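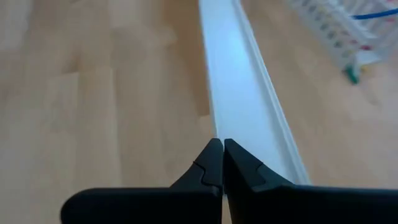
2026년 5월 24일, 맑음. 저녁에 바람.

오늘 처음으로 발이 닿지 않는 곳에서 수영을 했다. 거리는 길지 않다. 깊은 쪽 벽에서 출발해서 중간에 있는 파란 줄까지만 갔다. 그래도 나에게는 큰일이기 때문에 자기 전에 꼭 쓰고 싶다. 한국어 일기를 3주 동안 쓰지 않았다. 그래서 단어가 잘 나오지 않는다. 틀린 것은 나중에 빨간 펜으로 고치겠다.

아침에 494번 버스를 탔다. 이 버스는 단포트 시장 앞을 지나서 하루나 수영장까지 간다. 걸어서도 갈 수 있지만, 수영하기 전에 걸으면 벌써 피곤하다. 버스 안에서 계속 호흡을 생각했다. 입으로 들이마시고, 물속에서 코로 내쉰다. 말로 하면 아주 쉽다. 옆에 앉은 할머니가 나를 몇 번 보셨다. 내가 진짜로 코로 세게 숨을 내쉬고 있었던 것 같다. 조금 부끄러웠지만 연습을 멈추지 않았다.

탈의실에서 66번 사물함을 받았다. 이 사물함은 문이 잘 안 닫힌다. 지난번에도 66번이었고 그때도 어깨로 밀어야 했다. 안내 데스크에 말할까 생각했는데 "문이 뻑뻑하다"가 맞는지 "문이 빡빡하다"가 맞는지 몰라서 그냥 들어갔다. 집에 와서 사전을 찾아보니 둘 다 있었다. 나는 뻑뻑하다가 더 마음에 든다. 소리가 그 문하고 비슷하다.

내가 수영을 배우기 시작한 것은 2월이다. 그전에는 평생 물에 얼굴을 넣지 않았다. 어릴 때 우리 집은 바다에서 멀었고, 강은 어른들이 가지 말라고 했다. 학교에도 수영장이 없었다. 그래서 수영을 못하는 것은 나에게 이상한 일이 아니었다. 내 주변 사람들도 대부분 못했다. 단포트에 온 후에야 수영을 못한다고 말하면 사람들이 놀라는 것을 알았다. 놀라는 얼굴을 여러 번 보니까 나도 조금씩 배우고 싶어졌다. 자존심 때문인지 호기심 때문인지는 아직도 잘 모르겠다.

첫 수업 날을 아직 기억한다. 나는 벽을 잡고 한 시간을 보냈다. 선생님이 손을 놓아 보라고 하셨을 때 한 손만 놓았다. 선생님 성함은 람두안 찬타라스리이다. 목소리가 작은데 물속에서도 이상하게 잘 들린다. 그날 선생님은 나를 혼내지 않으셨고 칭찬도 안 하셨다. 다음 주에는 두 손을 놓자고만 하셨다. 그 말이 나에게 편했다. 너무 잘했다고 하셨으면 나는 믿지 않았을 것이다.

그다음은 물에 뜨는 연습이었다. 한국어로 "몸에 힘을 빼세요"라는 말을 이때 배웠다. 처음에는 문법이 이상하다고 생각했다. 힘은 내 안에 있는데 어디로 빼는가? 수도꼭지처럼 어디를 열면 나가는가? 그런데 물에 누워 있으면 이 말이 조금 이해된다. 목에서 먼저 빼고, 어깨에서 빼고, 마지막에 배에서 뺀다. 배가 제일 어렵다. 배에 힘이 남아 있으면 엉덩이가 가라앉고, 엉덩이가 가라앉으면 겁이 나서 힘이 다시 들어온다. 나중에 한국어 책에서 보니까 "몸에서 힘을 빼다"라고도 쓴다. 둘의 차이를 아직 모른다. 물어볼 것을 적는 종이에 적었다.
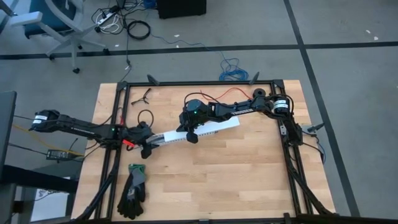
오늘 수업에는 나까지 5명이 왔다. 먼저 얕은 쪽에서 발차기를 했다. 발차기는 이제 괜찮다. 전에는 무릎을 많이 굽혀서 자전거 타는 사람처럼 보였다고 한다. 지금은 허벅지부터 움직이려고 노력한다. 왼쪽 다리는 말을 잘 듣고 오른쪽은 가끔 자기 마음대로 한다. 판을 잡고 두 번 갔다가 돌아오니까 숨이 많이 찼다.

쉬는 시간에 타무노에미 아폴라비 씨하고 이야기했다. 타무노에미 씨는 나보다 한 달 늦게 시작했는데 벌써 자유형으로 끝까지 간다. 처음에는 부러웠다. 아니, 지금도 부럽다. 일기니까 정직하게 쓴다. 내가 깊은 쪽이 무섭다고 하니까, 타무노에미 씨는 바닥을 보지 말고 바닥의 검은 선만 보라고 했다. 선은 얕은 곳에서도 깊은 곳에서도 같은 선이라고 했다. 나는 "선은 같아도 멀어지잖아요"라고 대답했다. 타무노에미 씨가 크게 웃어서 옆 레인 사람이 이쪽을 봤다. 그런데 "멀어지잖아요"를 생각하지 않고 바로 말한 것이 기뻤다. "-잖아요"는 책에서 배울 때는 언제 쓰는지 몰랐던 말이다.

그리고 선생님이 깊은 쪽으로 가자고 하셨다. 나는 사다리로 내려갔다. 마지막 칸에서 발을 내렸는데 아무것도 없었다. 당연히 없다. 표지판에 깊이가 크게 쓰여 있다. 그런데 머리로 아는 것하고 발로 아는 것은 아주 달랐다. 발가락이 계속 바닥을 찾았다. 심장이 귀에서 뛰는 것 같았다. 이 표현이 한국어에 있는지 모르겠지만 정말 귀에서 뛰었다.

벽을 잡고 얼굴을 물에 넣고 숨을 내쉬는 것을 몇 번 했다. 고글은 스컬리 고글인데 끈이 조금 길어서 왼쪽에 물이 들어왔다. 다시 조이고, 또 들어오고, 다시 조였다. 지금 생각하면 시간을 끌고 싶었던 것 같다. 선생님은 옆에서 기다리셨다. 한참 후에 "가고 싶을 때 가세요"라고 하셨다. 그래서 바로 갔다. 기다려 주시니까 오히려 미안해서 더 못 기다렸다.

벽을 차고 나갔다. 처음 몇 초는 좋았다. 물이 조용하고 내 손이 앞에 보였다. 첫 번째 숨은 잘 쉬었다. 두 번째 숨을 쉴 때 물을 조금 마셨다. 얕은 쪽에서라면 바로 일어섰을 것이다. 설 수 없으니까 계속 찼다. 기침을 물속에서 하는 것은 아주 이상한 느낌이다. 검은 선을 봤다. 멀었지만 있었다. 파란 줄이 손에 닿았을 때 나는 그것을 너무 세게 잡아서 줄하고 같이 물에 들어갔다. 사람들이 웃었고 나도 웃었고 물을 또 마셨다.

두 번째는 못 했다. 선생님이 한 번 더 하겠느냐고 물으셨는데 다리가 떨려서 다음에 하겠다고 했다. 조금 아쉽다. 그 자리에서 한 번 더 했으면 무서움이 더 작아졌을까? 집에 오는 버스에서 계속 이 생각을 했다.

수영장에서 나오니까 배가 너무 고팠다. 수영한 후의 배고픔은 다른 배고픔하고 다르다. 오르켁 빵집에서 감자빵을 두 개 사서 하나는 정류장에서 다 먹었다. 다른 하나는 내일 아침에 먹으려고 가방에 넣었는데 젖은 수건 옆에 넣어서 봉지 밑이 축축해졌다. 그래서 그것도 저녁에 먹었다. 맛은 괜찮았다. 염소 냄새가 조금 났지만 내 손에서 나는 냄새일 수도 있다.

저녁에 어머니하고 통화했다. 깊은 곳에서 수영했다고 하니까 어머니는 기뻐하지 않으시고 누가 옆에 있었는지부터 물으셨다. 선생님이 계셨다고 했다. 선생님은 수영을 잘하시느냐고 또 물으셨다. 수영 선생님이니까 잘하신다고 했다. 그래도 어머니는 머리를 잘 말리고 자라고 세 번 말씀하셨다. 전화를 끊기 전에는 작은 소리로 물이 차갑지 않았느냐고 물으셨다. 나는 그것을 기억하지 못했다. 온도는 하나도 생각이 안 난다.

지금은 수영복을 욕실에 걸어 놓고 이것을 쓰고 있다. 팔이 무거워서 글씨가 평소보다 못생겼다. "가라앉다"의 받침을 두 번 틀리게 썼다가 고쳤다. 오늘 새로 찾은 단어는 뻑뻑하다, 허우적거리다, 축축하다. 허우적거리다는 모양이 정말 허우적거린다.

다음 수업 전에 할 일을 적는다. 고글 끈을 짧게 자르기. 수건은 비닐 가방에 따로 넣기. 선생님께 "몸에 힘을 빼다"와 "몸에서 힘을 빼다"를 여쭤보기. 선생님도 한국어를 배우신 분이라서 같이 사전을 봐야 할지도 모른다. 그리고 사물함은 66번 말고 다른 번호를 달라고 말하기. 문이 뻑뻑해요, 다른 것으로 바꿔 주시겠어요? 이 문장은 소리 내서 몇 번 읽어 보았다.

머리가 아직 덜 말랐다. 조금 더 앉아 있다가 자겠다.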